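Evley Residents' Forum
Board: Schools and Early Years
Topic: Proposed change to toy library loan periods

Evley_Toy_Library
Posted 22/07/2023

Members are advised that the loan period for all items will be reduced from 21 days to 14 at the start of the new term. The library currently holds 741 items and serves 132 registered households. Waiting times for block sets and puzzles have become too long, and the shorter period is intended to address this. Comments are invited in this thread.

chauvin_road_parent
We wish to register an objection. Families on Chauvin Road rely on one bus, and a return trip every two weeks is a considerable burden. A renewal by telephone would meet the same need.

Evley_Toy_Library
Renewals by telephone will remain available for any item that has not been requested by another household. Small block sets are the most requested category and may not be renewed. 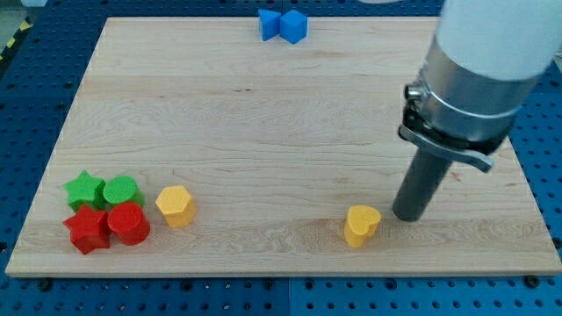
Green star and cylinder blocks, with others, on a maple board.

northside_childminder
The proposal has my support. I waited through most of April for a shape set, and by the time it was available the child concerned had moved on to other interests. Three weeks is too long for items of this kind.

chauvin_road_parent
With respect, the difficulty described above is a shortage of sets. The annual budget was reported as $3,750. Could the library state how much of that sum is reserved for new purchases?

Evley_Toy_Library
Nearly half is reserved for replacements. The remainder covers rent and cleaning supplies. A request for two additional sets has been sent to Avero, our supplier, and a price is awaited.

mill_lane_2
May I suggest that large items, such as play kitchens, keep the present period? They are difficult to transport and few households ask for them.

northside_childminder
I would agree to that exception.

Evley_Toy_Library
The suggestion has been noted and will be included in the revised notice. Late fees are unchanged.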